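Bin picking on a second-hand arm, part 4: fixing the bin and setting the approach

Storkley workshop notes, April 2023

Part 3 left the arm with a working tool frame. The next job is to hold the bin still and teach a safe approach. All values are for our cell at Gorkisbridge, so measure your own.

1. Clamp the bin. A metal bin slides on a wooden top when a finger touches the wall. Put a spring clamp on the rim, on the side away from the arm, and check that it stays outside the reach of the gripper.

2. Mark the table. Use blue tape for any position you will need to find again.

3. Teach the bin frame. Touch off three inside corners of the floor at 5% speed. Repeat the first corner at the end – if it has moved by more than 1 mm, tighten the clamp and start again.

4. Set the heights. Our hover point is 114 mm above the floor. The final 73 mm is a straight vertical move at reduced speed.

5. Dress the hoses. Leave a loop wide enough for full wrist rotation, then jog the wrist both ways by hand. Cables that sag below the gripper will drag across the parts.

6. Load a few bars at mixed angles. Keep at least one near a wall – these are the hardest picks, and the approach angle usually needs changing for them.

7. Run 100 cycles at low speed with a hand on the stop button. Log each missed pick with the bar's position.

Feyisa's free plotting script will read the log as it stands. Part 5, in May, covers sorting by colour.

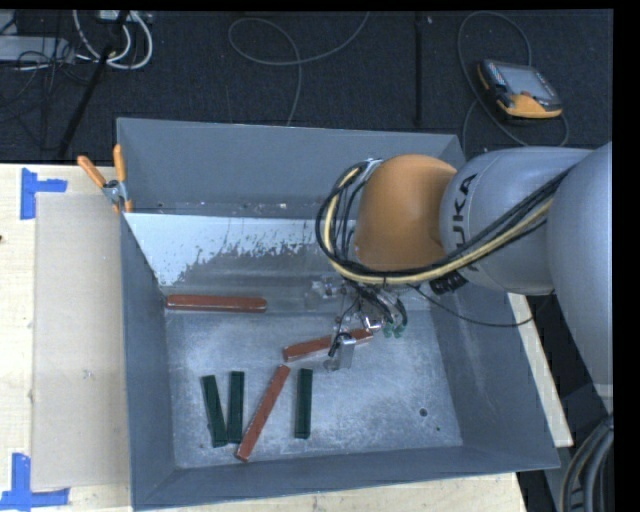
Tool lowered into the bin, with three reddish-brown and three dark green bars.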